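The hook, the bag and the small white bin

A whole genre of advice now exists for people who cannot face changing a bin bag. I have read more of it than is good for me. The latest idea is the hook: you stick a small adhesive hook to the wall above the bin, hang your spare bags from it, and your life is apparently transformed.

I have my doubts, and I have had them since June, when a friend came back from a talk at the Grellunier home show and put hooks up in four rooms. The speaker had promised that a bag at eye level is a bag you will use. At home I keep mine in a drawer. I know where the drawer is.

Still, the claims deserve a proper look. Corinne Delacroix, whose booklet on small-office housekeeping started a good deal of this, says an ordinary workplace spends 11 minutes a week looking for liners. She doesn't say how she got the figure, and when I wrote to ask she sent me a second booklet.

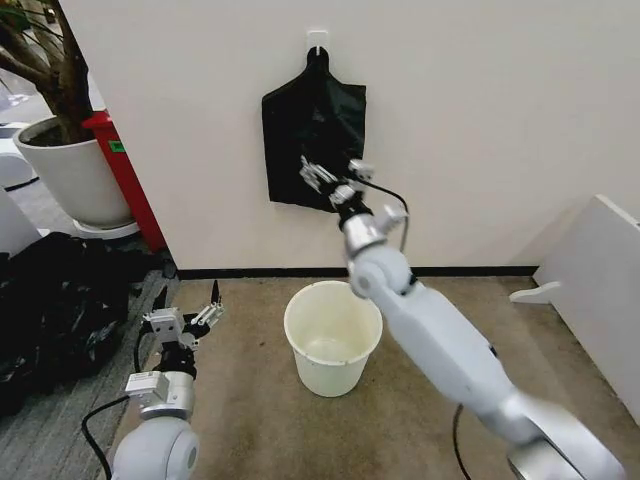
What bothers me most is the adhesive. Packets of these hooks are always cheerful about how much they will hold, and a thin plastic bag weighs next to nothing, so I don't expect the weight to bring one down. The tugging might. People don't lift a bag off a hook, they yank it from the bottom corner while thinking about lunch. If the bag has been hung by a narrow loop, you then have to stop and unpick the thing, and you may well find that the drawer would have been quicker.

Then there is the look of it. A black bag on a white wall is hard to miss. Fans of the method call this a visual reminder. I'd call it a black bag on a wall, and I would sooner have a calendar. Put it beside a big plant in a nice white pot, as people do in offices, and the eye goes straight past the leaves to the rubbish.

The case in favour is mostly about speed. Full bag out, new bag down, over the rim, done. In my experience the first half takes no time and the second half is where tempers go. A thin liner clings to itself. You rub the wrong end for a while, get it open, and then it turns out to be far too big for a small round bin, so that half of it bulges up in the middle like a loaf and has to be pushed down by hand.

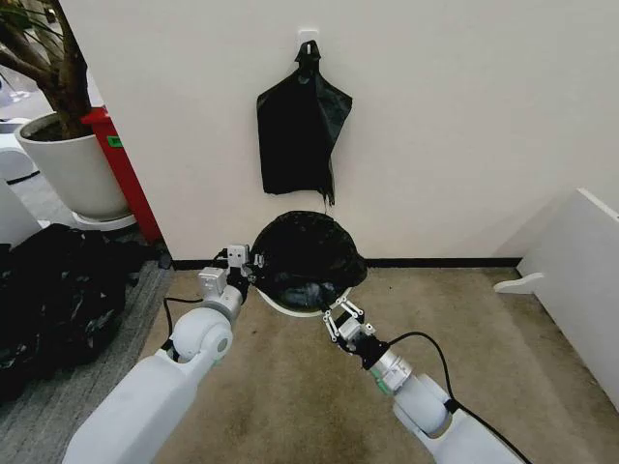

Mavis Ostrowski wrote in after I grumbled about this in an earlier column, and she thinks I have the wrong enemy. Her complaint is with the size of the bags. She bought a box of 80 because it was cheap, found that every one would have fitted a dustbin, and has been folding great cuffs of plastic over the edge of a bedroom bin ever since. A hook, she says, makes no difference to that, though she does like hers for the dog lead.

I think she's right about size. Measure around the rim before you buy, and halve the number to get the flat width you need, plus a bit for the fold. A bin measuring 65 centimetres around wants a bag a little over 32 across. Shops tend to sell by the litre, a figure that tells you very little about whether the top will go over.

Houshang Ranjbar at Zeltus, the cleaning supplies shop I use, told me customers ask for hooks far more often than they ask what size bag they need. He sells them the hooks.
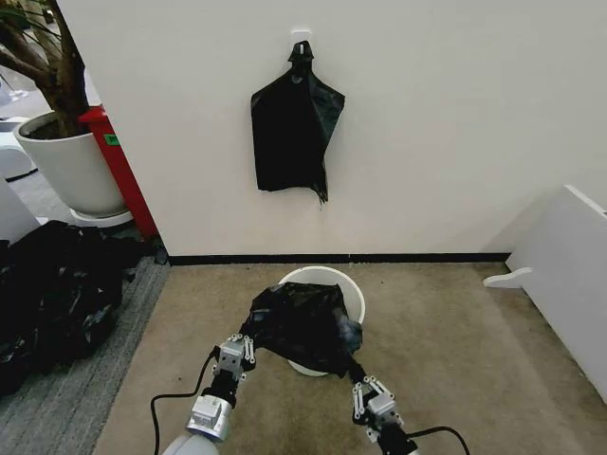 Words: Harriet Blackwood
Home & Habits

I did try it, for 16 days, by the back door. The hook stayed up. I used the hanging bag once, forgot to replace it, and went back to the drawer. My husband hung his cap there.

If you want to give it a go, put the hook to one side of the bin, so you aren't leaning over yesterday's teabags to reach it. Hang one bag at a time, by a loose loop. Shake the bag open before you bring it anywhere near the bin, get one side over the rim and hold it there while you pull the other side across. Push the middle down last, and let the air out at the edge as you go.

That part works just as well from a drawer. Delacroix's second booklet recommends keeping the spares underneath the liner in the bottom of the bin, and I may try that next, although I can already picture what a leaking yoghurt pot would do to them.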